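Reports > Hidthorpe Community Fund > Second quarter
2 min read

Work on the Hidthorpe memorial garden is on schedule. We have spent £2,921 of the grant, mostly on paving and drainage. The east path is finished and two benches are in place. Kwame Annan has agreed the planting list with the parish, and the bare-root stock is due in December.

The water supply is still outstanding. Rostard have quoted for a standpipe and we expect a start date by the end of the month. 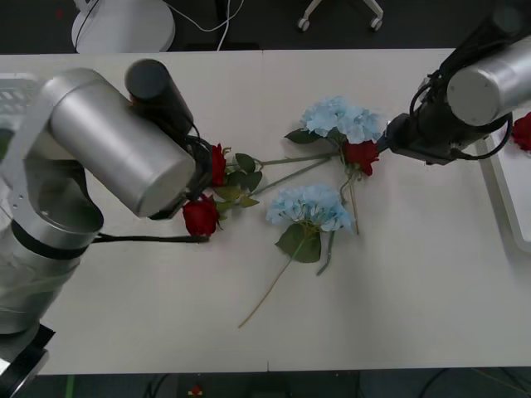
Families have asked what they may leave at the wall. Nikau Ngata has drafted a short policy, which allows artificial flowers, red roses like these included, for 12 weeks at a time. Comments are due by Tue 1 September.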